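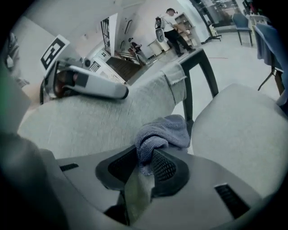
05/11/2024
Sang-wook Yoon

4.3 Cloths left on seats

Earlier guides to shared rooms treat a cloth on a chair as clutter, to be cleared before the chair is moved. We doubt it is that simple. The Stillanwood survey logged 801 chairs and scored every draped one as untidy, yet it never asked whether the cloth was there to protect the fabric. Its authors also claim that light gray upholstery "invites" covering – a strong claim for a study with no dark chairs in it.

Handling is a separate matter. A padded chair can be shifted by the armrest or by the edge of the seat, and the Vidal checklist allows only the second. We found no test behind that rule. Figure 3 shows a chair held at both. 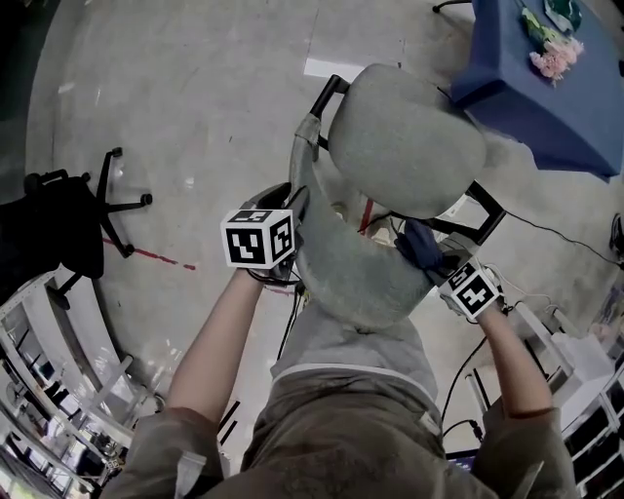
Figure 3. Holding an upholstered chair by the armrest and the seat edge.

Should the cloth come off before a chair is moved? Only if it hangs low enough to catch on a leg – we saw no case for a broader rule, and the July revision of the checklist offers none.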